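Flolleveck Workshop – Picture Gallery
Teaching by remote control: cutlery and dishes

Posted 6 Apr 2024

On this page we collect pictures from our work with two-armed robots at the Flolleveck workshop in Collcombe. Many visitors have asked us how a robot learns to do a small job in the house, such as putting away a spoon or setting out a bowl. The answer is quite simple to say and quite slow to do. A person guides both arms from a distance, the robot carries out each movement, and everything is recorded. Later the recordings are used for training.

We call one recorded try a "take". For one task we want 80 good takes before we begin any training, and for the harder tasks we go much higher. Our full collection has now over 1000 takes, and cutlery is the biggest group in it. Forks and spoons are thin, they shine, and they lie flat against the surface, so the operator has to bring the fingers down with much patience.

The operator's view is the one that you find in this gallery. It is the same direction of looking that the robot will have when it works alone. The operator learns to judge distance from the shadows and from the position of the fingers. In the beginning this feels strange – your own hands are in one place and your eyes are in another – but after a few hours most people stop thinking of it.

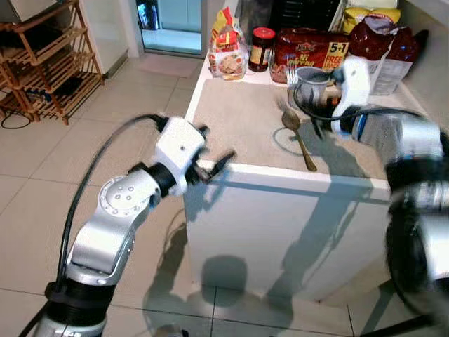 Counter with groceries at the back. The right gripper holds the metal cup with the fork in it, and the spoon is lying on the mat.
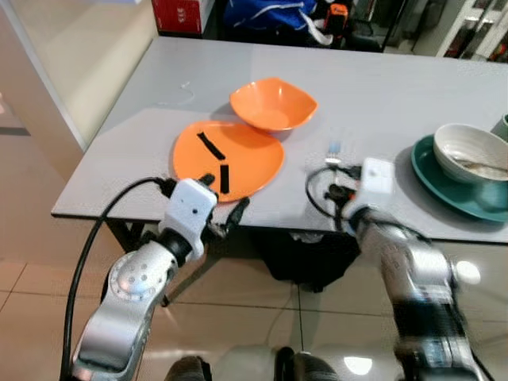

Grey table with orange and teal dishes. The right gripper is near the fork, the left one is in front of the orange plate.

Photos: Flolleveck Workshop, Collcombe. Free to use for teaching if the source is named.

Some notes for those who want to try the same kind of work.

Change the surface often. A robot that has seen only one table learns that table very well, and then it has trouble in the next kitchen. We change the height, the colour and the light, and we move the objects a little between takes.

Do not clear everything away. In our early takes we had only the object and the cup, very tidy, and the Doherty group told us kindly that no kitchen of theirs looks like this. They were right. Now we leave ordinary things standing at the back.

Keep the speed even. New operators go fast through the air and then stop suddenly above the object. It is better to slow down early and to close the fingers without hurry. A take with a long stop in the middle can still be used, but we mark it in the list.

Change the operator after 52 minutes at most. This number comes from our own timetable and there is no science in it. We have nine operators trained at present, and two more will begin in June.

The written task list, with the rules for marking a take, follows the Flirnudov sheet with small changes of our own. Teachers and clubs can ask for a copy at the workshop desk. The next gallery will be about folding towels.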